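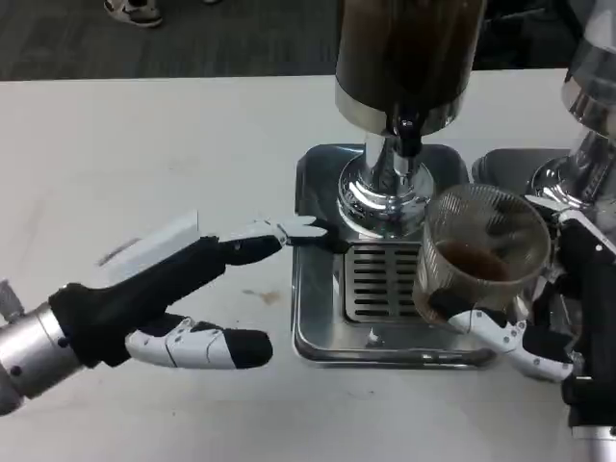
Darketti, our little neighbourhood coffee bar on the corner of Jetska Street, is opening in the evenings, and I'm so pleased to be able to tell you about it at last! From the first week of December we'll be staying open until ten at night, four nights a week, with supper, decaf and a proper sit-down for anyone who doesn't fancy the pub. I've wanted to do this ever since we took the place on. The town goes dark at half past five (you'll know this if you've ever come off the late train hungry) and there's hardly a warm room to be had after that unless you're ordering a pint. A small coffee in a clear glass cup, only a little in the bottom, is how I like to end a day, and I can't be the only one who'd rather drink it in company than at the kitchen sink.

Search this site Enter keyword Go

So what's on offer? Supper is short and simple, and it'll change when we get bored of it. To begin with there's a leek and potato pie, a big bean stew with bread from Nindberg, the bakery two doors up, and a cheese toastie that has been on the daytime menu for years and would cause a riot if we took it off. Puddings are whatever's left of the day's cakes plus one hot thing with custard. Nothing on the evening board costs more than £14, and you're very welcome to come in for a drink and not eat at all.

The decaf deserves its own paragraph. Our daytime one was fine, but it was a bit thin for something you might drink three nights running, so we asked Ichikawa, the small roastery that does our house blend, to come up with something new. They sent us sample after sample and we drank the lot. The one we've picked tastes of toffee and a bit of orange peel, and it stands up to milk, and I've stopped drinking the ordinary stuff after lunch altogether. Bags will be on the shelf by the till from opening night. We've only ordered 100 for the first month, so do say if you'd like one kept back.

We asked you what you wanted before we did any of this, by the way. There was a card on every table through the summer and an online form for people who kept forgetting their pens, and we had 2,747 replies. I read every single one! Almost 2,000 of you wanted somewhere to go in the evening that was quiet enough to talk. After that came later food, board games, and "better lamps", which I've taken to heart. The big ceiling lights will be off after six and there are new lamps on all the side tables. A fair few of you asked for live music as well, and I'm sorry to say it's a no for now. The flats upstairs have been very good to us and I'd like to keep it that way.

Evening opening will be Wednesday to Saturday. Last food orders are at nine and the doors close at ten. Daytime hours stay just as they are, including the early start for the school run crowd. The back room can be booked in the evenings for book groups, knitting circles, language swaps and so on, and there's no hire charge as long as everyone buys something. Dogs are welcome in the front half only, same as in the day. The step-free way in is the side door on the lane, which will be lit and unlocked the whole time we're open.

We're also taking on a few more people to make it work. There are evening jobs going in the kitchen and behind the counter, with training if you've never made a coffee in your life (I hadn't when I started, and my first flat white was terrible). Drop a note in at the counter with your name, a phone number and the nights you could do.

Members of the press are very welcome to come along on opening night, or to pop in for a chat before then. Afternoons are best, after three, when the lunch rush has died down and I can sit still for ten minutes. I'm happy to talk about the menu, the survey or the decaf for as long as you can stand it, and I'll feed you pie while I do. Just ask for the owner at the counter.

ENDS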